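Lob des langsamen Lesens am Küchentisch

Seit dem Oktober lese ich wieder am Tisch, und ich möchte ein bisschen dafür werben, auch wenn meine Familie das Thema vermutlich nicht mehr hören kann. Jahrelang habe ich im Bett gelesen, zwei Seiten, dann fiel mir das Buch auf die Nase. Am Tisch sitzt man anders, man hat die Ellbogen irgendwo und den Tee in Reichweite, und wenn der Blick abschweift, dann eben über die Maserung und wieder zurück zum Satz (ich halte das für eine sehr unterschätzte Art von Pause!). 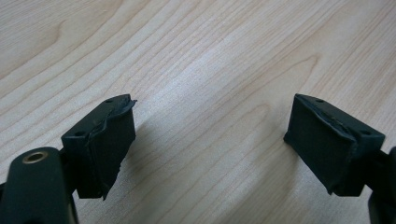
Dicke Bücher brauchen keine Entschuldigung

Mein Freund Olumide Okoro liest grundsätzlich nur, was in eine Manteltasche passt. Ich mag ihn trotzdem sehr. Aber ein dickes Taschenbuch, das sich beim Blättern biegt und an den Seitenrändern schon ein wenig grau wird, ist für mich eine Einladung, länger zu bleiben. Mein derzeitiges hat 948 Seiten, und ich bin nach sechs Wochen auf Seite 57. Früher hätte mich das geärgert. Inzwischen lese ich manche Absätze zweimal, einfach weil sie schön sind, und lasse mir von keiner App vorrechnen, wie viele Minuten mir bis zum Kapitelende noch fehlen. 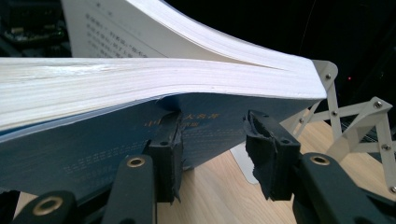

Und die fremden Sprachen?

Vor einiger Zeit habe ich angefangen, Chinesisch zu lernen, mit mäßigem Talent und großer Freude. Wer eine Schrift neu lernt, liest wieder wie mit sechs Jahren: Man freut sich über jedes Zeichen, das man wiedererkennt, über ein 记 auf einem Umschlag zum Beispiel, das mit Aufzeichnen und Erinnern zu tun hat. Schneller geht es nicht, und ich finde, gerade darin liegt eine Freundlichkeit, die wir uns bei deutschen Büchern viel zu selten gönnen.

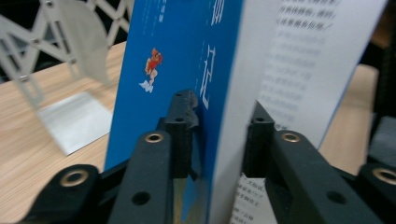

Ein Vorschlag für den Dienstag

Bei uns bleibt dienstags abends ab acht das Telefon im Flur, und wer mag, setzt sich mit einem Buch dazu. Geredet werden darf, vorgelesen auch. Manchmal schaffe ich an so einem Abend eine einzige Seite, weil jemand etwas erzählen will, und dann ist das eben so. Probieren Sie es ruhig einmal aus, und nehmen Sie etwas Dickes!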